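The Bodilstead Office of Returns gave notice in October that every household would surrender its empty bottles before the new year. The Office did not state its purpose. It had never been asked to.

Residents of Herwood complied by the appointed hour. Where no table was available, a bed sheet was deemed sufficient. 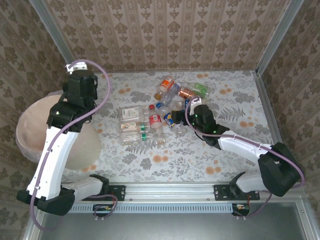
CLURKURBRIDGE, Dec 27, 2021

The Office acknowledges receipt of 1,717 plastic bottles. Those laid upon the floral sheet have been entered under Lot 8, and a lined bin has been assigned to them.

One bottle in Lot 8 was found to contain a letter. In accordance with Section 7, the letter was not read. It was heard, however, by the clerk on duty, who reports that it asked for its mother.

The bottle has been returned to the Charvát house, where the porch light was on. The remainder of the lot will be processed on the usual terms.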